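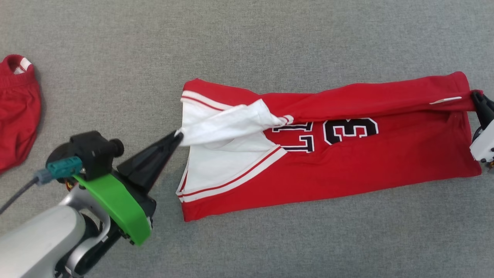 Page 2 of 9

Danell Folding Cell: Questions We Keep Getting
Kept up by Delphine Escobedo

Why is the left arm pulling the lining out?
It closed on the white inner layer near the armhole and missed the red. Release, open both grippers, lay number 13 flat and start the fold over. Tugging harder has been tried. The jersey won.

How often do I check the fingertips?
Every 100 folds. Wipe off the lint, then look for a tip that has gone crooked. Polyester is gentle on people and rude to black fingertips.

The left gripper motor drops out halfway through a fold. Is it dying?
Probably not. Power down, push the teal connector back into its housing and see that the cable has slack with the arm at full reach. Arlo Schumacher ordered a new motor before trying this. We now have a spare motor.

Can I tighten the screws on the green mount?
Yes, by hand, with the short driver. Stop when they stop.

Does the carpet matter?
More than we'd like. Vacuum it each morning before 10, and redo the height check afterward. The fingers need to get under a hem without combing the floor.

Where do the shorts go?
Off to the left, until their turn.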